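Verrerie et plan de travail blanc : entretien courant

Vider les tubes à essai après usage et les rincer immédiatement à l'eau déminéralisée. Un colorant alimentaire séché au fond d'un tube demande un trempage de 4 heures dans l'eau tiède additionnée de détergent neutre. Passer ensuite le goupillon, diamètre adapté, sans forcer sur le fond.

Le portoir en bois ne se trempe pas. L'essuyer avec un chiffon humide bien essoré, trous compris, puis laisser sécher à plat. Poncer au grain fin si le bord des trous accroche.

Les béchers se rangent retournés sur un linge. Pour un petit volume, verser par le bec, le long d'un agitateur en verre. Préparer au maximum 200 ml de solution colorée à la fois.

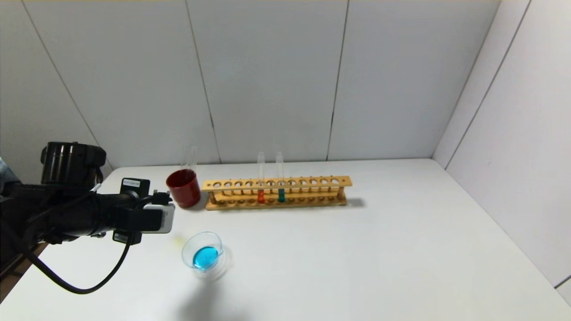 Garder l'agitateur debout dans un gobelet : posé à plat, il roule et laisse des gouttes. Sur une surface blanche, absorber toute projection sans frotter, puis nettoyer au bicarbonate humide. Rincer deux fois. Les taches jaunes anciennes résistent davantage ; répéter l'opération le lendemain.

Fiche revue par Ilse Cuypers, 6 nov. 2025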